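The Last Good Table in the Office

Marijke Verhoeven has worked at the same desk for eleven years, which in her line of work makes her something close to a monument. The desk is beige. It has a drawer that opens only if you lift and swear. When her employer, a packaging firm called Veseson, announced that everyone would give up assigned seating in September, she took the news calmly and then went out and bought a padlock.

"It was never a threat," she told me. "I just wanted them to see it."

I went to see it too. It was hanging from the bad drawer, unlocked, next to a mug of pens that all seemed to have come from hotels.

People have been arguing about the workplace surface for as long as there have been workplaces. Clerks fought over the stool nearest the stove. Monks, who had taken vows on the subject of property, were still known to grumble about who got the window. The modern version of the quarrel has an app, and the app has a little green dot that tells you whether your colleague has arrived before you and taken the spot by the radiator. He has. He gets in at ten to seven and puts his scarf on it.

The consultants who sell this arrangement are very sure of themselves. Luuk Nijs has planned offices for the design firm Desmet long enough to have torn out his own work twice, and he is more relaxed about it than I would be. In his early years he put up walls. Then he was paid to take the walls down. After that came the phone booths, which are walls again but smaller and with worse air.

"A desk is a promise," he said over lunch, and then looked annoyed with himself and asked me to forget it. I've decided not to. He went on to say that most people want three things from a work surface: enough room, a plug that works, and the strong impression that no one else has been eating there. Everything beyond that, in his view, is brochure.
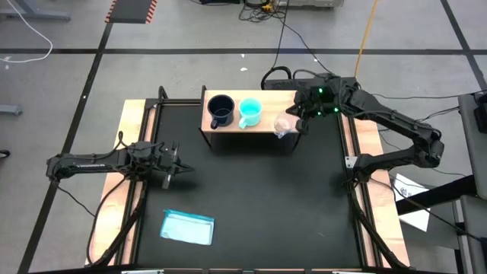 Reading time: 6 min

The brochures, I should say, are wonderful. I have a stack of them on my own table, where they have replaced the work. One promises that its bench seating will "unlock the corridor." Another has a product called the Kolletside, a long shared counter with a groove down the middle, and devotes a full page to the groove. Crumbs go in the groove. The page calls it a "social channel."

Veseson bought the Kolletside. It seats a good many more people than want to sit at it, and by the second week the groove had done what grooves do. Mieke Timmermans, whose job title had recently been changed from office manager to something with "experience" in it, found herself cleaning it with a chopstick.

She was fair about the whole business. Some people took to it. The younger sales staff liked drifting around, and a man from accounts who had sat facing a pillar since he was hired was seen smiling near a window. But she also noticed that everyone who claimed to love the freedom sat in exactly the same place every day, and grew quite chilly if someone else got there first. One Monday there was an incident over a lumbar cushion. It was settled by email, with copies to more people than a cushion deserves.

What the app could not do was make anyone like the app. It was called Druvirari, a name that three separate employees told me sounded like something you'd take for a rash. You were supposed to book your spot the night before. If you failed to check in by 9:15 it gave your seat away, and sent you a message with a wilting plant on it. Marijke's husband, Wouter, who doesn't work there, got the plant messages as well, thanks to a shared tablet. He began reading them aloud at breakfast.

"Your spot misses you," he'd say, buttering.

I asked Liesbeth Lambrechts, who teaches the history of work and has written 613 pages on the subject of clerks, whether any of this was new. She laughed for longer than I thought was polite. Her favorite letter in the whole book was written by a shipping clerk to his brother, and complains that a junior had been given his inkwell while he was out with a fever. He goes on about it for two pages. The fever gets a line.

Her theory is that people will put up with nearly any change to the job itself, including doing more of it, so long as the place where they set down their coat stays put. Move the coat hook and you have a rebellion. She admitted that the theory rests heavily on coat hooks, and that she has a personal stake, having lost hers in a renovation.

Managers tend to hear this as sentiment. They will tell you that on any given day a large share of the desks stand unused, and that a desk costs money whether or not there's a person at it. Both things are true. They're also true of the boardroom, which at Veseson has a view of the canal and, when I looked in, a bowl of mints and no one to eat them. It is not on the app.

By winter some of the furniture had begun creeping back. A filing cabinet appeared beside the long counter, then a lamp from somebody's home. Mieke chose not to see the lamp. The man from accounts now has a framed photograph of his dog on the windowsill, which he puts up each morning and takes down each night, as the rules require, and he has got very quick at it.

As for Marijke, she was granted what the paperwork calls a "fixed-location exception," on the grounds of her back. Her back is fine. She bends down to that drawer a dozen times a day, lifts, swears, and gets it open. The new drawer they offered her, with soft-close runners, is still in its wrapping beside the printer, and people have started leaving their coats on it.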